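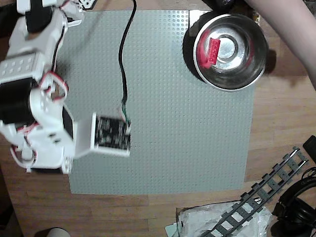
Stiltwood is getting its late bus back, and I for one am delighted. The number 6 will run an extra trip out of town each evening from the start of next month, leaving the station just after the last train gets in, so those of us who work in the city won't be stuck with the long walk up Flulard Hill in the dark any more.

If you've moved here lately you may not know we ever had one. It was dropped in December when Ait Brahim, the coach firm that runs the route, said too few people were using it. Well, I was using it! So was my neighbour, and so were the lads from the kitchen at the Pakico, who finish late and had been sharing taxis home ever since (not cheap, as they've told me more than once over the counter).

The petition was Ningsih Ngui's doing. She's a night nurse and lives right at the top end, past the water tower, and she'd been setting out for work an hour early just to be sure of getting there. She put a sheet of paper up in the chip shop, then another in the library, and by the time she handed the lot in there were 700 names on it. I signed it twice by mistake, once in each place, so call it one fewer.

I rang Aiman Rahman at Ait Brahim to ask what had changed their minds, and he was very decent about it. He said the firm had looked at the ticket sales for the autumn and found that the late bus was busier than it seemed, as plenty of people were travelling on return tickets bought in the morning and weren't being counted on the way back. "We should have spotted it," he told me. "The drivers did say so at the time."

The new trip will go the old way round, up the hill and along Mill Lane, but it won't turn into the estate. It'll stop on the main road by the postbox instead. That has put a few noses out of joint, and I can see why — it's a fair step from there to the far side if you've got shopping or a pushchair. Mr Rahman said the turning is too tight for the bus they'll be using, and that he'd look again in the summer when they get a shorter one.

Fares are staying as they are. A single up the hill is still £2, and day tickets will be good on the late trip, which they weren't before. Under-fives go free. You can't pay with a note bigger than a tenner, so don't try it, I've seen it go badly.

It's a trial to begin with, lasting 8 weeks, and after that Ait Brahim will decide whether to carry on. So please, if you've been meaning to go to the pictures or stay for one more at your sister's, now would be a good time. Ningsih says she'll be on it for every shift, and has asked whether someone might do something about the light in the shelter at the station end, which has been flickering since before Christmas. I've passed that on to the council and will let you know if I hear back.

New timetables should be in the library and the post office by the weekend. The ones at the stops will take a bit longer.

Recent items
Mill Lane water main: road open again
Library to stay open through lunch
Lost tabby found in Flulard Hill garage
Chip shop changes its winter hours
Letters: more on the station car park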